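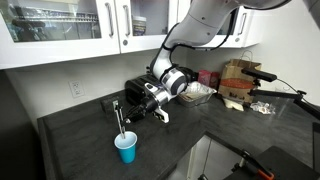 Opinion | Home & Habits
February – by Stamatia Tsakiris

I have lived in nine kitchens, and the one I loved best had 2 feet of counter. Two! I rolled out pie dough on it, paid bills on it, and once fixed a bike chain on it (with newspaper down, I'm not a monster). So I'm here to cheer for the short counter.

A long one fills up. My friend Areti put in a huge island, and by spring it was holding mail, a fish tank pump and a bag of grout. On a short counter you have to decide what you love enough to look at every day, and deciding is fun.
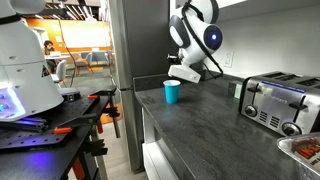
Toaster and blue cup, dark counter.

My rule is that anything can stay out if I'd miss it before lunch. The kettle stays. The blender went to a shelf in the hall, and I walk to it gladly. I'd keep a cup out too, a small turquoise one like the one by the toaster, for the pens and markers that otherwise roam the house – every kitchen is half an office anyway.

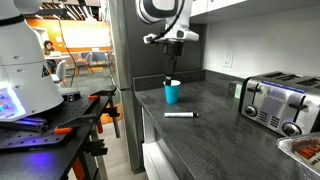
Small counters also make for better company. You can't spread out, so you hand things over, and you talk. A steel toaster with four slots takes up real room, and I'd still give it the space, because four people can eat hot toast at once. Try that with the pasta machine!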